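Main page | Contents | Related articles | Talk | Edit | History

Cord entanglement (hand-held gripper data collection)

Cord entanglement is a fault in robot training work in which the power cord of a household object becomes caught in, or wrapped around, the fingers of a gripper. It occurs with robot arms as well as with the hand-held grippers that people use to record demonstrations. The article deals mainly with the hand-held kind, and with the washbasin tasks recorded at the Greenwood site under the Stillier project. 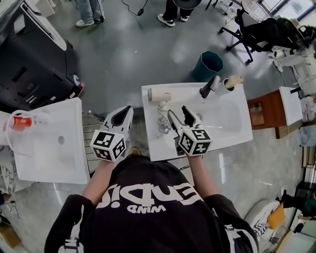
A cord fault usually begins before the object is lifted. The fingers close on the body of the appliance and take in a turn of cord at the same time, and the operator, whose attention is on the body, does not notice. Hair dryers are the usual case. One left on its side in a basin, with its cord bundled underneath, offers no clear place to grip that is free of cord. Loose cable at the front edge of the basin adds a second hazard, as it can snag on a sleeve or on the other gripper.

The Greenwood fault log for November covers 151 recorded runs, of which 27 were marked as cord faults. Most were minor: the fingers failed to close fully, or the object turned in the grip. In 2 runs the dryer was pulled out of the gripper and dropped into the basin. There were no injuries, and the dryers were not plugged in during any of the runs.

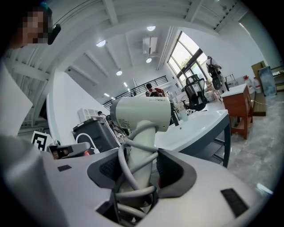
Coiling the cord around the handle was the first measure tried. It shortened the loose length but made the handle thicker and uneven, and the finger pads no longer met it squarely. Bakov, which serviced the grippers, reported wear on the pad faces and a finger joint that had gone out of line — a fault that had been put down to calibration for several weeks. Runs recorded with that gripper were set aside, up to 71 in all.

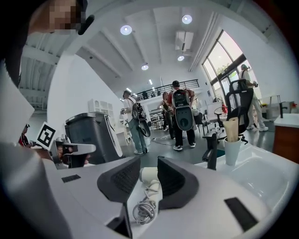 Later runs treated the cord as a separate object. The operator picks up the coil with one gripper, moves it clear, and only then takes hold of the dryer with the other. Skeltunico's handling notes also call for a stop whenever a cord passes between the fingers without being the intended target, and for the fingers to be opened fully before anyone reaches in by hand.

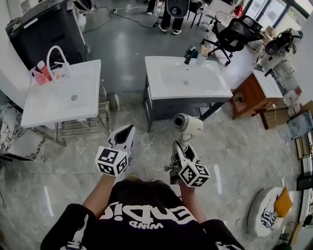
Removing faulty runs is a mistake, according to a comment by Renske on the talk page, as a robot trained only on clean pickups has no example of how to let go of a cord. The Stillier guidelines now keep such runs under a separate label, provided that the release is complete and the gripper has passed its alignment check.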